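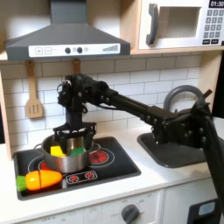

Notebook, bench 2, 24/04/2020. Humaira writing, Elango's on the other bench all day so any grumbling in here is mine. I want to get the rota business down before I forget who said what, as it took up more of my morning than the arm did. Rekha has moved the setup work out of the operator shifts and into its own slot, so from now on whoever resets the kitchen isn't also the one logging the runs. I was dead against it last week and I've come round a bit. Take the pot task. With the gripper down in the pot between the yellow piece and the green piece I want my eyes on the fingers and nothing else, and under the old system I'd have had half my mind on whether the carrot at the front corner of the hob was where the sheet says it goes. (It's on the sheet as "front left, off the rings", if anyone's looking for it.)

Runs today: 106 on the pot task, all logged under Nanau, new naming. Please stop using the old prefix, Everett, I had to rename a whole folder before lunch.

What the new slots change, as far as I can tell after one day of it:

The resetter gets bored. Everett did it this morning and said so, several times! Under the old way you reset, you ran, you wrote it up, and the bits of walking about broke the shift up nicely. Now it's 50 minutes of putting things back, then swap. We tried swapping at the half and that was better, though it made a mess of the log because the initials column only has room for one person. Rekha is going to add a second column.

The operator gets tired faster. I didn't expect that one. My wrist was fine but my eyes had gone by the end of the second block, and I think it's the lack of pauses. Kamala says the same thing happened at Brestell when they put the tray line in: the lifting went away and everyone was delighted, and then a month on people were coming off shift with headaches from watching the thing. She thinks they got their breaks changed in the end, in June, after a lot of asking. I'd like us to ask sooner than that.

Also from Kamala, and I'm putting it here so it doesn't get lost: the Brestell kitchen staff want to know who they shout for when an arm stops halfway through something. At the moment the honest answer is "us, by phone", which is no use to a person with a queue. She'd like a one-page card, everyday words, no part numbers. I said I'd draft it. Elango has a version from the Chettiar job that we can probably pinch. 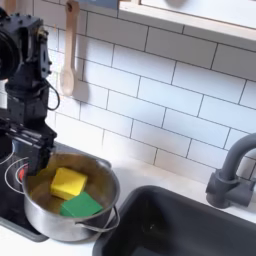 Pot task, gripper over the rim, yellow and green both in the pot.

Note on the handles. The wire one on the right hangs out towards the sink, and I kept wondering whether we should be turning the pot so it doesn't. Left it alone for today so the runs match each other. If we do turn it, it has to go on the sheet and we start a fresh batch, please don't just do it because it looks tidier (you know who you are).

Everett asked at tea whether all this ends with fewer of us on the bench. I said I didn't know, and I don't. Rekha's line is that the hours stay the same and the jobs get divided differently, and she did say it in front of everyone, so I've written it down. My own feeling is that the running is becoming the part with the status and the resetting is becoming the part the new starter gets, and I don't love that, because a bad reset spoils the run just as surely as a bad grip. I'd rather we all rotated through both, me included. Elango agrees. Kamala agrees as long as she isn't doing resets straight after the Brestell drive, fair enough.

Wavness rang about the spare cable. It's coming, no date given.

To do:
Card for the Brestell kitchen, first draft (me)
Second initials column (Rekha)
Ask about a proper break between blocks, in writing this time (me and Everett)
Check the backup, the disk was down to 185 GB when I left
Decide on the pot handle before the next batch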